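The long wait before the scan

Anyone who has lived an hour or more from a regional hospital knows that a medical scan is seldom just a scan. It's a day off work, a tank of petrol, somebody to mind the dog, and then a fortnight of jumping whenever the phone rings. In Pundmont, population 2226, that has been the way of things for as long as most people can remember.

So there was a good deal of quiet excitement in March, when the Voyle clinic opened its bone density service three mornings a week. By the start of spring it had seen 811 people, many of them women in their sixties and seventies who had been meaning to go for years and – well, you know how it is – had kept putting it off until after shearing, or after Christmas, or after the grandkids went home.
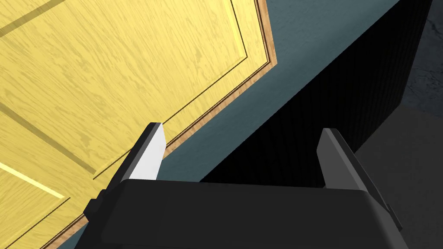
A panelled door in pale yellow woodgrain, in a computer rendering.

The scan itself is a gentle business. You lie on a padded table, mostly in your ordinary clothes, while the arm passes over your hip and lower spine, and you're usually up again before you've run out of things to chat about. Results go to your GP, generally within 21 days, although the staff would dearly love to bring that down.

Praltus, which runs the clinic, hopes to offer the same service at Nulamier next year. The old bakery has been mentioned as a site, and the locals have opinions about the parking.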